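Monday, April 20, 2026
Bench 4, Birnik hand-held gripper kit, trial unit, second entry

Continued from the February notes. The kit is still on loan from Erkell and we must tell them if we keep it. Hiyori Kubo asked me to write down more than "works fine" this time, so I try.

Task for this session: small parts and the drawer cabinet. Open a drawer, put the screws and nuts inside, close the drawer. We use both hand units, left and right, with the new fuzzy black pads from the spare parts bag. The smooth pads that came mounted were too slippery on clear plastic and I have put them back in the box. Please do not throw them, they belong to the loan.

Mounting the pads took longer than the manual says. The manual is translated and in one place it calls the same screw by two names. Tighten both sides a little, then check that the pads meet flat, then tighten fully. If you do one side completely first, the pads close like a beak and the small nuts jump away.

Drawers: pulling is the easy part. I take the front lip from both sides and move my whole arm back, not only the wrist. The pads hold the plastic well and I don't need to press the trigger to the end. Pushing the drawer in again with closed fingers is also fine, but it must go in straight or it catches on the rib.

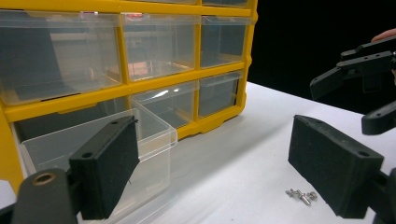

Screws are more difficult. A long screw can be picked if it lies across the fingers, and it is better to turn the hand than to turn the screw. Short screws I can take only from a small heap, and usually I get two together. Nuts lying flat on the table are the worst, because the pad is thick at the tip and rides over them. Carrillo sells a thinner pad with the same hole pattern, and I would like to try it before we answer Erkell.

Recording: the session file has 2,413 entries in the log and the software marked four of them as bad. All four are at the moment when I changed hands, so I think it is me and not the kit. Export to our Fudadora folder needed over 60 minutes, much too slow - the old kit did the same job during the coffee break.

Comfort: after long work the right thumb is tired. The left unit feels softer in the trigger, maybe only the spring. Hiyori has smaller hands and finds both too wide, she will write her own note under this one.

To do:
- ask Erkell if the trigger spring can be adjusted by us
- order one pair of thin pads from Carrillo
- repeat the nuts on a rubber mat
- plan the full run of 200 drawer cycles, with pads cleaned before the start
- find the short hex key, it was in the lid of the case

For now my opinion is keep the hand units, wait with the software licence.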